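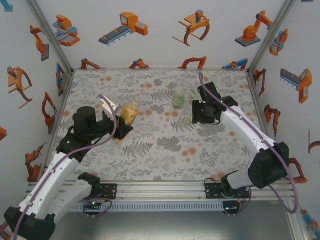
Two arms and a drink bottle, on the fern-print cloth.

Obura book fair, October. Got in at 26 past nine, hall already packed. 962 titles on the Zarier stand alone, mostly historical novels – convents, poisoners, runaway heirs. Bought two. Fendmont had the better translations but no card reader, so cash only.

Afternoon reading ran 90 minutes, too long, chairs awful. The Dalov panel on sequels was teh best bit, quick and a bit rude. Signing line 55 deep by then – gave up. Coffee fine. Parking not. Would go agian, earlier, with a bigger bag.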